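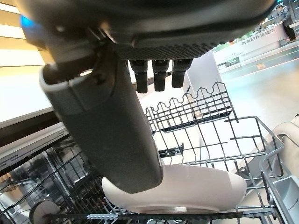
Kohei Sakai would rather the town library at Clirkdale opened late than opened early. In his view the morning hours suit those who set the timetable, and the people who most need a warm room and a quiet table are still at work when the doors close at five.

His remark was made at the November meeting on the future of the branch, and it has shaped much of the discussion since. Clirkdale opens 16 hours a week, all of them in daylight. The neighbouring branch at Multlow moved two of its sessions to the evening last year and has kept them. Loans there have changed little, but the study room is now booked on most nights, chiefly by adults preparing for examinations.

The Medrano Trust, which owns both buildings, has asked for the views of residents before it settles the hours for the coming year. A form was sent to 200 households in the parish, and further copies may be had at the desk. Replies received so far favour a later close on Tuesdays and Thursdays, with a shorter Saturday to balance the cost.

There are objections, and they deserve a fair hearing. Parents of young children value the morning story session, and the last bus to Gevura leaves well before eight. Older readers have also said that they do not care to walk home along Mill Lane in winter, where the lighting is poor – a matter which has been raised with the district more than once.

The Trust proposes a trial of three months. The story session would remain where it is. Reserved books could be collected at any time the building is staffed, and the reference shelves, at present locked after four, would stay open until the close.

Forms should be returned to the desk at either branch.

Contact the editor | © 2010 All rights reserved | Back to top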